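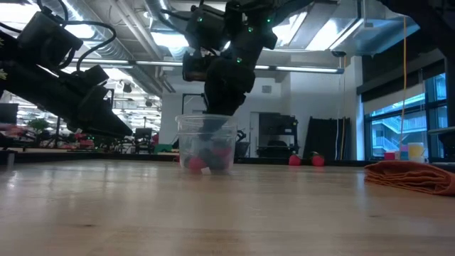 Figure 1. Robot arm over a clear plastic cup on the tabletop.

Home | Projects | Sports Rehab | Reports | Contact

Coming Back From a Rolled Ankle: Does Balance Practice Belong in the First Weeks?

Project report by Kelechi Etim and Soledad Campos
Project advisor: Declan Greenwood

Why we picked this

Both of us play indoor soccer at Drarkthorpe, and between us we have rolled our ankles more times than we want to admit. Soledad's last sprain was in November. She got the usual advice from teammates (ice, rest, a brace, wait until it stops hurting) and she was back on the court before she could stand on that leg with her eyes closed. Two games later it rolled again, on a pass she wasn't even stretching for!

That second sprain is what started this whole project. We wanted to know why an ankle that feels fine can still let you down, and whether players in our league would stick with a simple balance program if somebody gave them one. We had a great time with it, even the parts that went sideways.

What we learned before starting

An ordinary ankle sprain hurts the ligaments on the outside of the ankle. Most people think of ligaments as straps that hold bones together, and they do that job, but they also help your brain keep track of where the joint is. After a sprain that sense of position can get worse. The muscles along the outside of the lower leg may also be slower to react when the foot starts to tip.

So the swelling goes down, walking feels normal, and the ankle still isn't ready for a quick cut on a hard floor. Once we understood this we started seeing it everywhere. Watch somebody who has sprained an ankle stand on one foot to tie a shoe. There is often a lot of wobbling going on!

Balance training comes up again and again in what we read about preventing repeat sprains. What we found less clear was when to begin, and how hard to make it for a player who has a job, classes and no physical therapist.

Our players

We had 14 players, all of whom had sprained an ankle during the past season and had been told by a doctor or physical therapist that they could put full weight on it. Anyone with a fracture, numbness or a swollen joint was left out. Declan checked our plan first and made us take out a box jump we were very attached to. He was right, it had no business being there.

The program ran for 5 weeks. Each session was meant to fit into the time before warm-up, with no gear except a folded towel and a ball.

The exercises

Everyone began with a single-leg stand on the floor, shoes off, one hand near a wall. When that got boring (our word for it in the handout was "boring," and players liked that) they closed their eyes. After that came the folded towel under the foot, then the towel with a partner tossing a ball from the front and later from the side.

Calf raises were done every session, two feet first and then one. Zulkifli Lumbantobing, who coaches the younger group, suggested slow lowering on the calf raises, and it was the best change we made. Players had been bouncing through them. Slowing down made people sweat in a way that surprised them.

The last stage was hopping in place and then hopping over a line, with a pause on every landing. Nobody moved to this stage if the earlier ones hurt. Sore muscles the next day were fine. Sharp pain in the joint meant stopping and telling us, and if it kept up, going back to whoever had cleared them. 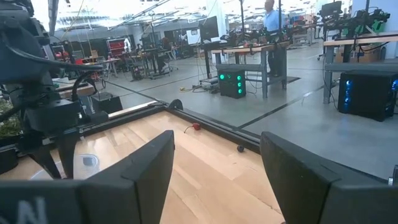 How we measured progress

We used three things. The first was a timed single-leg stand with eyes closed, on both sides, stopped when the other foot touched down or the hands reached for the wall. The second was a reach test, where you stand on one leg and slide the other foot as far forward as you can along a tape line. The third was a short form asking how much the player trusted the ankle while running, turning and landing.

Faizal Pelupessy did the timing at the first and last sessions so that the same person was making the call each time. He didn't know which ankle had been sprained. We thought that was clever until players started limping theatrically to mess with him, so the blinding was not perfect.

Results

Most players stood longer on the injured side at the end than at the beginning, and the gap between the two sides got smaller. The reach test improved too, though less. We suspect part of that is simply practice, since everybody started sneaking in extra tries along the tape.

The trust scores were the most fun to read. Turning was the low one for nearly everyone at the start, lower than landing, which we hadn't guessed. By the end it had caught up. One goalkeeper wrote "forgot which ankle it was" on her form and we were thrilled!

Problems

We had no comparison group. Ankles also get better with time, so we can't say how much of the change came from the exercises. Our group was small and keen, and keen people do their homework. Attendance dropped in the fourth week when exams hit, and home sessions were reported by the players themselves, so those logs are probably generous.

We should also have written down what shoes people wore for the hopping stage. Some were in running shoes and some in flat indoor soccer shoes, and landing in those feels very different.

What we would do next

We would love to follow a group through a full season and record new sprains, which is the question everybody asks us. We would also split the players so that one half starts the program right away and the other half starts later. Zulkifli wants a version for under-twelves with more games in it, and Soledad has already drafted one that involves standing on one leg while passing a ball around a circle.

Our handout is taped up beside the equipment closet, and players from other teams have been asking for copies. Soledad still does her towel stands while brushing her teeth. Kelechi has moved on to doing them with eyes closed, next to a wall, as instructed.

Thanks to Declan Greenwood for reading every draft, and to all the players who let us time them wobbling.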